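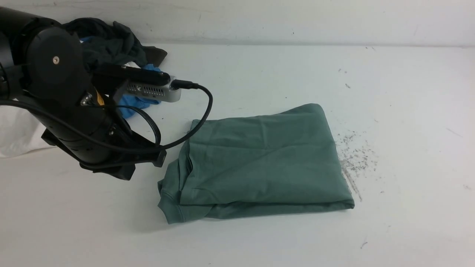
How should a donated T-shirt be folded before drop-off? Lay it front side down on a clean table, turn the sides and sleeves in, and fold it up from the hem.

Home Posts Replies Media

Brundness Clothing Exchange
1/ The winter collection opens on Tuesday, November 25, 2025. Donors are asked to bring shirts washed, dried and folded. The exchange received 1,875 garments last winter, and many had to be refolded before they could be shelved.

2/ Begin by spreading the shirt out fully. Old fold lines may be smoothed by hand, working from the center toward the hems. Ironing is not required. Other clothing waiting to be folded may stay in a heap at the back of the table.

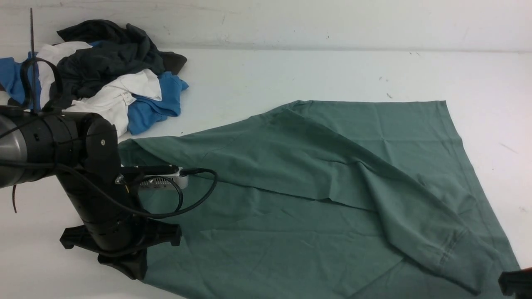
3/ SLEEVES
Turn each sleeve in over the body of the shirt so that its hem lies flat. A sleeve left twisted inside the fold makes a ridge, and the stack will lean. Shelves at the Hashmi Street room hold up to 30 shirts per stack.

4/ Please handle knit fabric lightly when turning it.

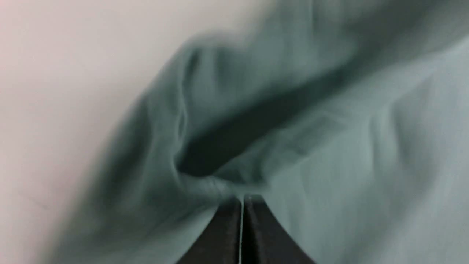
5/ Donors often ask whether creased shirts will be refused. They will not. Creases that form while a shirt is being moved can be shaken out before the next fold. Cloth pinched at a single point gathers into a tight knot, with a deep crease running away from it, as with the blue-green fabric shown in this post. Holding the shirt at two points, well apart, keeps the cloth level.

6/ The last fold should bring the layers together with straight edges. Corners may remain slightly puckered. Please do not pin or tape them.

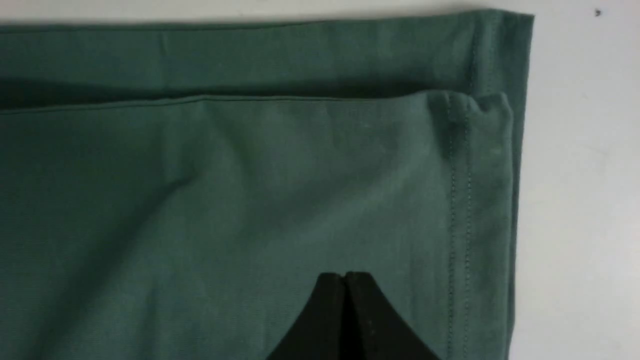

Folded green garment, with two lines of stitching near the side.

7/ Bags are limited to 10 shirts each. Questions about bulk donations may be sent to Areeba Kazmi, Donations Coordinator, at the Hashmi Street desk.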